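Tistenora Trade Desk: Set-up Guide

Section 4. Entering a trade agreement and its tariff schedule

Use this section after the country list has been loaded (Section 3) and before any partner comparison is run. You need an account with Editor rights. Viewer accounts can open the agreement form but cannot save it.

4.1 Before you start

Have the following at hand:

The signed text of the agreement, including annexes
The tariff schedule of each party, as a CSV file
The date of entry into force for each party
The list of excluded goods, if the agreement has one

A schedule file may hold up to 4000 lines. Longer schedules must be split by chapter and loaded one after another. Do not split a chapter across two files.

Note: Tistenora stores the date of signature and the date of entry into force in separate fields. Reports use the second one only. An agreement with no entry date is treated as pending and does not appear in partner totals.

4.2 Creating the agreement record

1. Open Agreements and select New.

2. Type the full title as it stands in the signed text. Short titles go in the Alias field.

3. Choose the type: Bilateral, Regional, or Framework. Framework agreements carry no tariff schedule, and the Schedule tab stays gray.

4. Add the parties. For a regional bloc, add the bloc first and then select Expand Members. Members that joined later than the bloc itself need their own entry date.

5. Select the policy group. This links the agreement to a foreign policy program, so that visits, joint statements and loans filed under the same program show up beside it. One agreement can belong to more than one group.

6. Save. The record number appears at the top right.

Caution: The agreement type cannot be changed once a schedule has been attached. To change it, remove the schedule, save, edit the type, and load the schedule again.

4.3 Loading the schedule

1. Open the Schedule tab and select Load File.

2. Match the columns. Tariff code, base rate and final rate are required. Staging category and notes are optional.

3. Set the base year. If the agreement names no base year, enter the year before signature.

4. Select Check. The program reads the file without saving it and lists any lines it could not use.

5. Correct the lines in the source file and run Check again. Lines cannot be edited on the check screen.

6. Select Commit.

A rate left blank is read as missing. A duty-free line must show 0. In the sample file supplied with the program (Fletport to Bernmont, 2669 lines), the base rate on the first line is 25 percent and the final rate is 0.

Error messages seen at this stage:

Code length mismatch: the file mixes six-digit and eight-digit codes. Use one length throughout.
Duplicate line: the same code appears twice for the same party.
Rate out of range: a percent sign or a comma has been left in the rate column.

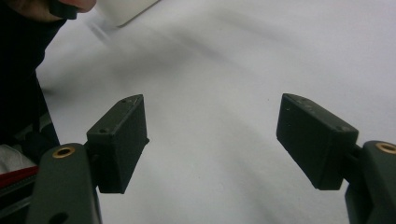 4.4 Setting the staging rules

1. Open Staging. Each category found in the file has its own row.

2. Enter the number of yearly cuts for each category. For goods cut to the final rate at once, enter 1.

3. Choose the cut date. The default is the anniversary of entry into force. Some agreements use a fixed month for every party, such as August; in that case select Fixed Month.

4. For excluded goods, tick No Cut. The base rate is then held for the life of the agreement.

5. Select Preview to see the rate for any code in any year, and compare several lines with the signed annex before saving.

Note: The Beneš rounding option rounds each yearly rate to one decimal place. Leave it off unless the agreement text calls for rounded rates. The setting applies to all parties in the record.

4.5 Publishing the record

1. Set Status to Ready for Review.

2. A second Editor opens the record and selects Approve. The Editor who created a record cannot approve it.

3. Run Rebuild Totals. Allow extra time where the database holds more than 2000 records, and do not close the browser tab while the bar is moving.

Approved records are locked. To amend one, select New Version; the earlier version stays in the archive and can still be cited by record number.

Section last revised 16/04/2026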